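Small Parts & Odds Board > General > Metal bins: is the gray finish worth paying for?

grasspatch34
Monday again and I'm pricing bins. Drudach wants 200 for the big open-top metal one with the sloping sides. Their page says the finish "stays like new under daily use." Has anybody had one longer than a month? I sort mixed household stuff, mostly plastic, a lot of it light. I don't see how painted metal stays like new with things getting dropped in it all day, but I'm willing to be told otherwise.

tinlid
It doesn't. Ours looked fine until July and then the back wall went. Everything slides down and rubs in the same place. The floor held up better than I expected.

morrow_k
Disagree with tinlid. We have 3 of them and the marks wipe off with a damp rag and dish soap. People see a dark smear and call it damage. Most of it is rubber and plastic rubbing off on the paint.

tinlid
Most of it. I've been at mine with dish soap, baking soda and the green side of a sponge. Some of it is in there for good.

oldhatch
Photo of a gray one with a mixed load in it, hairbrush and all. Look at the inside back wall before you believe anything on a sales page.
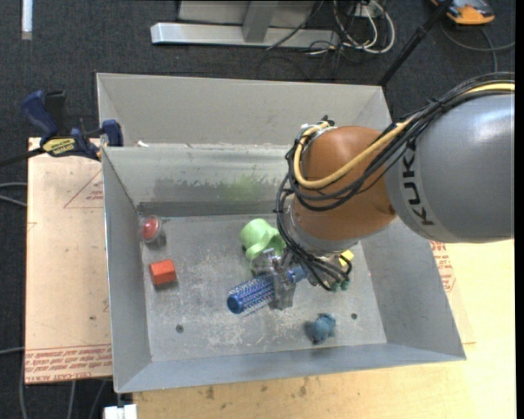 Gray metal bin, scuffs on the inner back wall and a yellow-green stain in the middle.

grasspatch34
OK, that's more what I had in mind than the catalog shot. The stain bothers me more than the scuffs. Any idea what leaves that color?

oldhatch
No. Could be marker, could be something that leaked. I wouldn't guess from a photo.

morrow_k
Scuffs like that are cosmetic. Would you send back a wheelbarrow over them? The walls still slope, the stuff still goes in. I'd be more worried about that blue brush. Anything with bristles collects fuzz and then you're picking lint off everything it touched. I keep brushes in their own tub.

tinlid
A wheelbarrow doesn't come with a page promising it'll stay like new. That was the question.

pennyjar
Has anyone tried the Lultus liner? Supposed to be good for 1,000 loads, which sounds like a number somebody picked at lunch.

oldhatch
Had one. Curled up at the corners and small blocks got under it. Took it out — never put it back.

morrow_k
Mine has been OK, but I taped it down.

pennyjar
So it needs tape. Good to know before I spend money on it.

grasspatch34
What about plain plastic totes? Huenchumán has deep ones for a lot less.

tinlid
Straight sides. You end up fishing in the corners for every little cup and block. I'd take the slope and live with the smears. Just don't pay extra for the finish.

morrow_k
Agree on the slope, at least. I still say try the dish soap first.

grasspatch34
I've asked Drudach what "like new" covers and whether they'll put it in writing. If they won't, I'm getting a used one that's already scuffed. Will post what they say.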